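Pre-Show Inspection Checklist: Berge Hall
March | By the Zurkmont Venue Safety Office
20 shares | 4 comments

This checklist applies to all amplified concerts at Berge Hall. The duty manager completes it on the afternoon of the performance and signs it before doors open at 7:00 p.m. Any item marked Open must be closed or referred to the Safety Office.

1. Stage deck and risers
Status: Satisfactory
Comment: Drum riser locks engaged on all sides. White edge tape has been renewed at the upstage stairs.

2. Overhead rigging
Status: Satisfactory
Comment: Secondary safety cables fitted to every fixture. The Reltix hoist certificate is on file in Room 203.

3. Stage power
Status: Open
Comment: One cable ramp at stage left has a cracked lid – replace before sound check. Ground fault protection tested and working. 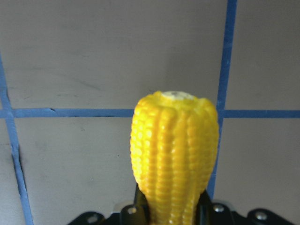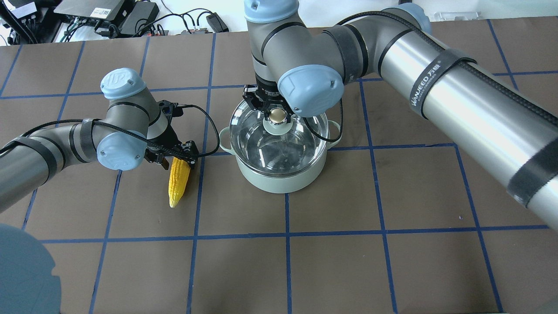
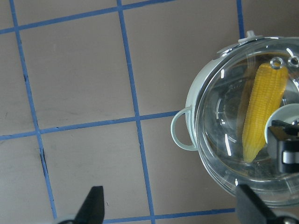
4. Sound levels
Status: Satisfactory
Comment: Meter calibrated and placed at the mixing desk. Free earplugs are stocked at both bars. The touring engineer has received the house limit in writing.

5. Haze and strobe effects
Status: Open
Comment: Warning signs are posted in the lobby but missing from the balcony entrance. The Hurkus haze machine may not be used until the fluid data sheet is supplied.

6. Exits and capacity
Status: Satisfactory
Comment: Standing floor limited to 299 persons. All exit doors open fully. The road cases left in the east corridor on Wednesday have been removed.

7. First aid and quiet room
Status: Satisfactory
Comment: Kit sealed and in date. The quiet room is unlocked, with water and seating in place – lighting is to remain low throughout the performance.

Completed forms are kept with the event file. Items 3 and 5 require a second signature.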